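Cavosville library ends late fees, gets its casserole dishes back

The Cavosville Public Library stopped charging late fees in February, and the town has responded by returning things the library never lent out.

The new policy wiped out every overdue fine on the books, some of them old enough to vote. Staff expected a modest trickle of long-lost paperbacks. By the end of the month, 535 items had come through the slot or over the counter, and a fair share of them had no barcode, no call number and no business being there.

"We got a lot of books," said Bheki Pillay, the library's director. "We also got a cordless drill, a single ice skate and a casserole dish with a name on masking tape underneath. I called the name. She said she'd been looking for it and asked if we had the lid."

The library does not have the lid.

Pillay puts the confusion down to the wording of the flyer, which was mailed to every household in town and read, in large green type, "Bring it back. No questions asked." The word "library" appeared on the reverse, next to the recycling schedule. He wrote the flyer himself and says he would change very little about it.

The books have been interesting enough. A driver's manual from the days of the old county road numbers came home with several pages of handwritten objections. Someone returned the second half of a Western, spine neatly split, and the desk is holding out hope for the first. A guide to overcoming procrastination had been out for 8 years. It was renewed on the spot.

The fines themselves were never much of a business. Pillay told the town council last fall that the library had collected $900 in late fees over the previous year, and that the machine that printed the notices cost more than that to keep in toner. The council voted to drop the fees after a short discussion and then spent the rest of the evening on leaf pickup.

Not everyone is pleased. A letter in the Trestivstead weekly, from a reader who described himself as a neighbor and a taxpayer, warned that towns that go soft on overdue books soon go soft on everything. Trestivstead still charges a dime a day. Its library declined to say how many drills it has received.

Lost books still have to be paid for in Cavosville, and a borrower who keeps anything past six weeks will be sent a bill for a replacement. The bill disappears if the book comes back, in any condition short of soup.

Meanwhile, the unclaimed items have been moved to the reading room on the second floor, where residents may come by in the afternoon and describe what they are missing. Descriptions are expected to be reasonably specific. A man who asked for "a good umbrella" was sent home to think about it.
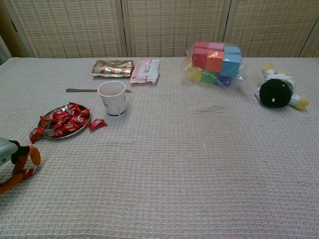

Yến Tiêu, who runs the circulation desk, has been put in charge of matching objects to owners, a job she did not apply for. She keeps a spiral notebook with a line for each item and a column headed "Story," which she says has been filling up faster than the column headed "Owner."

"People want to explain," Tiêu said. "It says no questions asked, so I don't ask. Then they stand there for twenty minutes and tell me about their brother-in-law."

She has had more than 120 visitors so far, by the notebook's tally, and a good number of them left with a library card as well as a crockpot. New card signups for the month were the best since the summer the pool was closed. Checkouts are up too, mostly mysteries and anything with a slow cooker on the cover.

Whatever is left at the end of spring will go to the Pîrvu Street thrift shop, which has agreed to take everything except the ice skate. The shop already has one, also a left.

The library is open until 8 p.m. on weeknights. The book slot is open at all hours, though Pillay would like it known that it is eleven inches wide and that whoever tried the floor lamp should please come in and use the door.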